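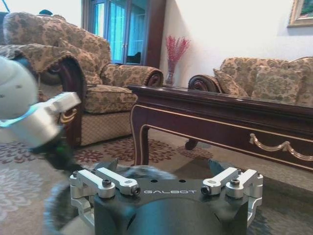 Asunto: Re: [genealogia-adn] Coincidencias que desaparecen al cambiar de versión
Fecha: 2022-02-22

Hola a todos:

Contesto a la consulta sobre los ficheros de Foline, que cito abajo para quien no haya recibido el mensaje original.

> Hace poco subí a Prellaron los datos brutos de mi madre, descargados
> de Foline. Con la versión antigua del fichero me salían 489
> coincidencias y con la nueva me faltan varias que daba por seguras,
> entre ellas dos primos de la rama Kratochvíl. ¿Se ha perdido algo en
> la descarga? ¿Conviene borrar el kit y volver a empezar?

No borres el kit todavía. Los dos ficheros no contienen los mismos marcadores. Al comparar los míos encontré 3.605 posiciones que estaban en el antiguo y no en el nuevo, muchas de ellas en el cromosoma 16. Si un segmento compartido ya era corto, basta con perder unos pocos marcadores para que quede por debajo del umbral y la persona deje de aparecer en la lista.

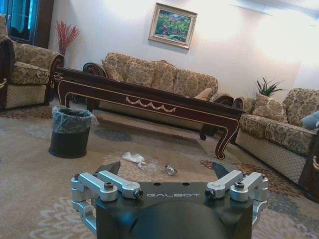 También hay que mirar las posiciones sin lectura. En el fichero antiguo van con dos guiones y en el nuevo con un cero, y algunos programas leen ese cero como un alelo más. Yo lo corrijo con Varunix antes de subir nada: abro el fichero, cambio los ceros de la última columna por guiones y lo guardo como texto separado por tabuladores. No lo abráis con una hoja de cálculo, que os puede cambiar el formato de las posiciones.

Para los dos primos, haría la comparación uno a uno en lugar de fiarme de la lista general. Ahí se puede bajar el umbral a mano y ver si el segmento sigue en su sitio. Si aparece partido en 2 trozos contiguos, lo más probable es que sea el mismo de antes con un hueco en medio.

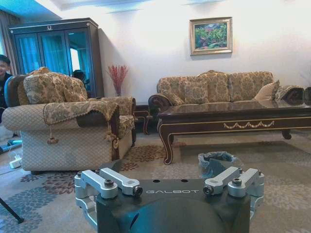 Teun De Graaf

P. D.: Guardad siempre el fichero comprimido original con la fecha de descarga en el nombre. Yo no lo hice con el de mi padre y ahora no sé a qué versión corresponde. Si alguien conserva uno de Foline descargado antes de febrero, me interesaría saber cuántas líneas tiene la cabecera.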